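Robot Learning Laboratory
Handout 4: Collecting demonstrations by hand guiding and by remote control
B. Edwards

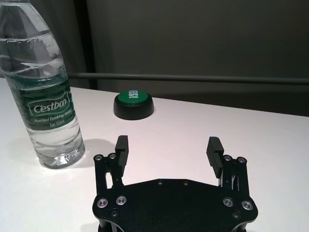
A demonstration is a recorded run of a task in which a person supplies the motion. The policy trained later sees only what was recorded: camera images, joint positions, gripper opening and the commands sent at each step. Anything the demonstrator knew but the recording does not hold is lost. Most of the rules in this handout follow from that one fact.

The practical task for this session is the button press. The arm starts above the table with the gripper open, moves to the button, presses the cap until the contact closes, and withdraws. The bottle is a distractor and must not be touched. Students who have completed Handout 3 may go straight to section 3.

1. Two ways of demonstrating

1.1 Hand guiding (kinaesthetic teaching)

The arm is put into gravity compensation and the demonstrator moves it directly. The joint encoders record the path. No mapping between operator and robot is needed, and contact forces are felt in the hand.

Three drawbacks matter in this course. The demonstrator's hands and forearms enter the camera images, so a policy trained on those images learns to expect them. The recorded forces include the forces applied by the demonstrator, which cannot be separated out afterwards without a second sensor. Finally, there is no true command signal. The usual substitute is to take the joint position at step t+1 as the action at step t, which works for free motion and poorly in contact.

A partial remedy is replay. The path is recorded by hand, the objects are put back, and the arm repeats the path under its own position controller while the cameras record. Replay doubles the time per demonstration and fails if the objects are not put back accurately.

1.2 Remote control (teleoperation)

The demonstrator moves a leader device and the robot follows. In this laboratory the leader is a Pliren arm with the same joint layout as the follower, scaled down. Leader joint angles are sent as position targets. The action is therefore known exactly: it is the leader position. The state is the follower position. In free motion the two nearly agree. In contact they separate, and the difference carries information about how hard the operator was pushing.

Drawbacks: delay, loss of touch, and limited view. Delay in the present set-up is small enough to ignore at the speeds used here. Loss of touch is not. Operators new to the leader arm push too far past the contact point, and the follower then presses with whatever force its controller limit allows.

2. What is recorded

Each episode is a single file written by the Kelusska logger. Fields:

time: seconds from episode start
q: follower joint positions, radians
q_cmd: leader joint positions, radians
grip, grip_cmd: measured and commanded opening, 0 closed, 1 open
img_wrist: colour image from the wrist camera
img_side: colour image from the fixed side camera
contact: state of the button switch, 0 or 1
label: success, failure or discard

The contact field is for scoring only. It must not be given to the policy as an input. A policy given this field will wait for it to change, and will then behave badly on any button that is not wired to the logger.

Episodes are limited to 400 steps. An episode which reaches the limit is closed and labelled as a failure automatically. Do not relabel it, even if the press was completed on the last step.

3. Procedure

3.1 Before the first episode

Check that the emergency stop is within reach of the operator's free hand. Home the follower, then the leader. Do not engage following until the joint angles displayed for the two arms agree to within 0.05 rad; a larger gap causes a jump on engagement. Open the gripper fully. Confirm that both camera streams are live and that the wrist view shows the fingers and the table between them.

3.2 Placing the objects

The placement sheet gives a position for the button and a position for the bottle in each episode. Use the sheet. People who place objects by eye repeat a few favoured positions, and the resulting set covers much less of the table than its size suggests.

The bottle stands upright in all episodes. In one group of placements it is beside the direct path to the button, in another it is well clear, and in the third it is nearer to the arm than the button is. The button may be turned to any angle. The lettering on the cap has no bearing on the task and a policy should be indifferent to it, so vary the angle as the sheet directs.

Clear plastic is a poor target for depth sensing and its appearance changes with the lighting. For this reason we use colour images only. Students who wish to add a depth channel for the project should speak to Berwyn Edwards first.

3.3 Performing the episode

Start recording, wait one second, then move. Approach the button from above at steady speed. Slow down over the last few centimetres. Press once. When the contact lamp on the operator's panel lights, hold briefly and withdraw vertically before returning to the start position. Stop recording.

Keep the gripper at the opening stated on the sheet. Do not open and close it out of habit during the approach. Such movements are recorded as actions and the policy will reproduce them.

Do not pause in mid-air to think. A pause produces a run of near-identical images paired with zero motion. A policy with no memory, on reaching the same view, may stop there and never leave. If you need to think, finish the episode, label it discard, and think then.

Watch the monitor, with the camera views, and avoid looking directly at the table. If you steer by something that neither camera can see, the policy has no means of imitating you. This feels awkward for the first ten minutes or so.

3.4 Labelling

success: the button switch closed, the bottle was not touched, the arm returned to start.
failure: any of these conditions was not met.
discard: the recording itself is faulty (dropped camera stream, wrong placement, interruption).

A clumsy success is still a success. Selecting only the smooth episodes removes the corrections, and corrections are what the policy needs once it has drifted off the usual path.

4. Corrective demonstrations

Suppose the trained policy makes a small error at each step. The errors carry it to states the demonstrator never visited, where its output is less reliable, and the error grows. In the worst case the total cost rises with the square of the episode length T, against a linear rise for a learner trained on the states it visits itself.

The practical answer used here is takeover. The policy runs, the operator holds the leader arm, and on seeing a likely failure the operator presses the pedal and takes control. Only the steps after takeover are added to the training set. The Festesov controller aligns the leader with the follower before handing over, so keep a loose grip and allow it to move.

Take over early enough for recovery to be possible, and late enough for the error to be visible in the images. Two operators will differ on where this point lies. Record your operator code with each session so that the difference can be examined.

5. Worked figures from the February session

The February group recorded 197 episodes by teleoperation in the Hopkin room, all with the present placement sheet. The step limit was the same as now. An upper bound on the size of the set is therefore

197 x 400 = 78,800 steps

The true figure is lower, as most presses finish well inside the limit. Note that steps within one episode are strongly correlated. For judging coverage of the table, the useful count is episodes, and the split into training and validation sets must be made by episode. Splitting by step puts neighbouring images on both sides and gives a validation error that means very little.

6. To hand in

(a) Your episode files, unedited, including failures and discards.
(b) A plot of q and q_cmd for one joint over one successful episode, with the contact interval marked.
(c) A paragraph on the difference between the two curves during contact. State whether you would train on q_cmd or on the next value of q, and why.
(d) A short comparison of one hand-guided episode and one teleoperated episode with the same placement. Refer to duration, smoothness and what is visible in the wrist view.

The report should not exceed 2000 words, excluding plots. Upload by August 15, 2026. Files without an operator code will be returned unmarked.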